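Week 5: Bathroom floors, continued

Welcome back, everyone, and thank you for all those lovely questions about grout! Before we get to mopping, please reread Pouran Rashti's pages on clearing a room (they're short, I promise).
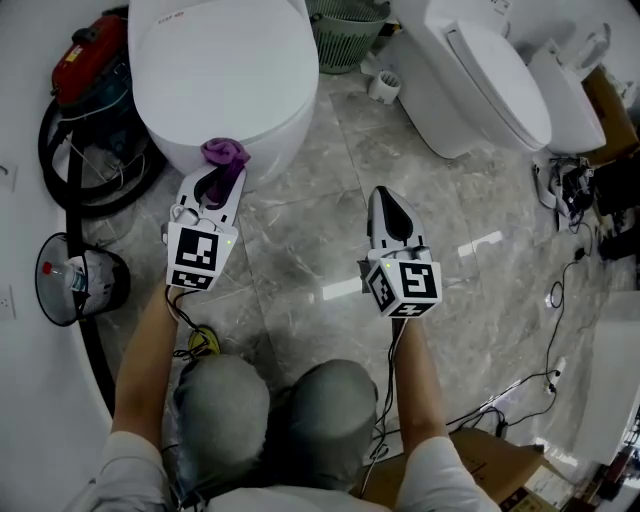

Clearing always comes first, and I do mean everything that isn't fixed down. Small things get missed most, like the white cup on its side near the mint-green laundry basket. Pick those up, then move the basket, then vacuum toward the door.

For June: bring your room plan.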